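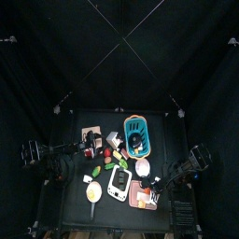 The case for storing play food loose

Most advice on toy kitchens recommends sorting. Vegetables go in one bin, bread and dairy in a second, pans and crockery in a third, and each bin gets a label. I ran a shared playroom on that system for 3 years and I no longer recommend it.

The first problem is bin depth. A standard cube bin is deeper than a child's forearm is long. Small pieces such as potatoes and butter blocks settle at the bottom, and the only practical way to reach them is to tip the bin out. Sorting therefore produces the spill it was meant to prevent, once per category.

The second problem is that play does not follow categories. A child making a sandwich wants a slice of ham, a lettuce leaf, a tomato, a cutting board and possibly the toaster. Under a sorted system that is at least 3 bins. With one shallow, open-sided basket and a clear tabletop, it is one trip.

My current arrangement uses a slotted plastic basket for the pots and whatever fits around them. The food is kept on the table itself. Slots matter more than color or size: a child can see through the side before reaching in, and crumbs fall out when the basket is lifted. The board and tray stay flat on the table at all times. They work as landing zones, and children put things on them without being told.

Danai Deligiannis, who shares the room with me in the mornings, objects that loose food gets lost. Some does. In August we checked the set against the Musby packing list and were short 5 pieces, mostly slices. The sorted set it replaced had lost 20 over the same period, chiefly from bins being emptied near the radiator.

Surface is the part people underestimate. A bare tabletop lets round items roll. A dark mat stops most of that and gives good contrast with red, yellow and green plastic, so a dropped pepper is found quickly. Patterned mats do the opposite and should be avoided.

I would keep two exceptions. Anything under the size of a walnut belongs in a lidded tub, and fabric food should be stored apart for washing. The rest can stay out. Tidying then consists of clearing the floor and pushing the pieces back from the table edge, a job a four-year-old can finish before lunch.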